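Robot Learning Methods
Handout 4: Action chunking for two-handed tasks
Updated 2023-05-05

1. Problem

A policy trained by behaviour cloning predicts one action per observation. Small errors shift the robot into states the demonstrations never covered, and the error grows with the length of the episode. Two-handed work makes this worse, as each hand has to wait for the other at certain points.

2. Method

The Fulico policy predicts a block of k joint targets at each step. Blocks overlap. Where several predictions exist for the same time step, they are averaged with exponential weights:

w(i) = exp(-m i), with i = 0 for the oldest prediction

A small m lets new observations in faster. A large m gives smoother motion -- and a slower response when an object moves.

3. Data

The Vurkby set holds 805 teleoperated demonstrations over 4 tasks. Inputs are the head camera view and the joint positions of both arms and hands. Each demonstration was cut into stages by hand in April. We use the bin task below.

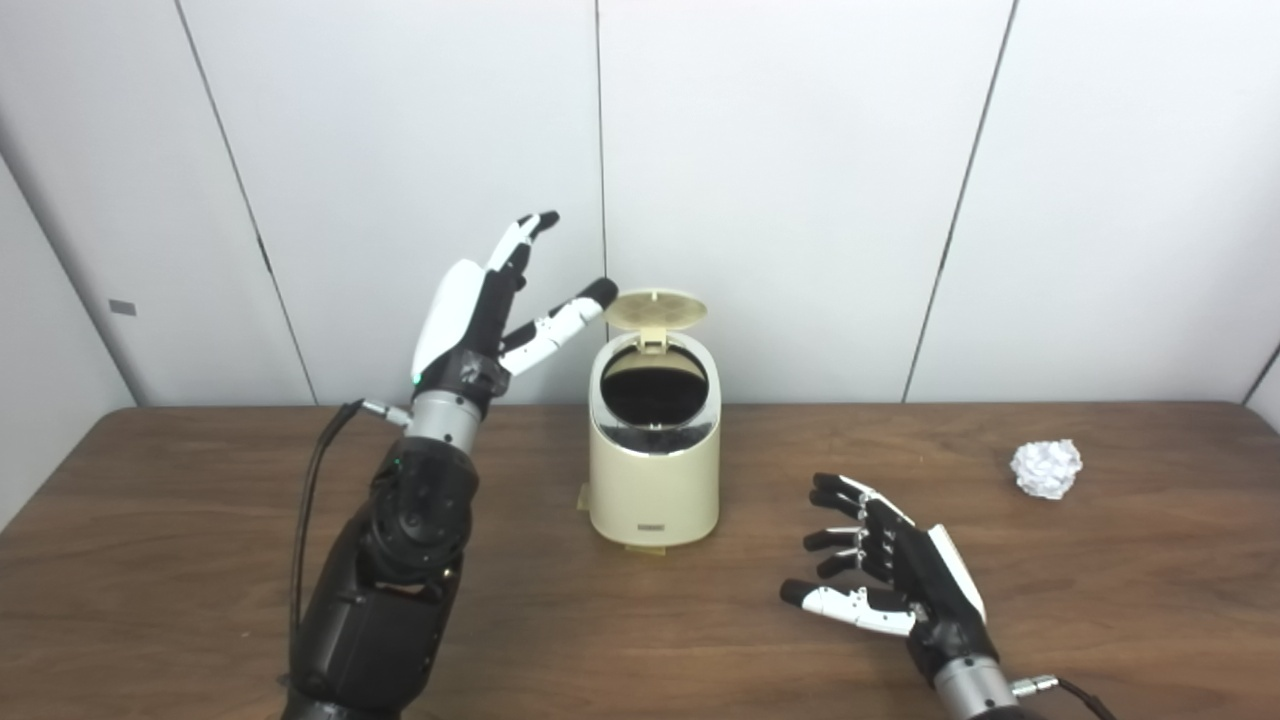 Fig. 2. Bin task, head camera view. Lid open, paper ball on the table to the right.

4. Result to discuss

With k = 1 the policy often stalls between stages. Longer blocks remove most stalls, but grasp errors on the paper are corrected late, after about two blocks.

Before the seminar, read Semeniuk, section 2, and work out the effective delay for m = 0. Plots go in the Rirkent folder.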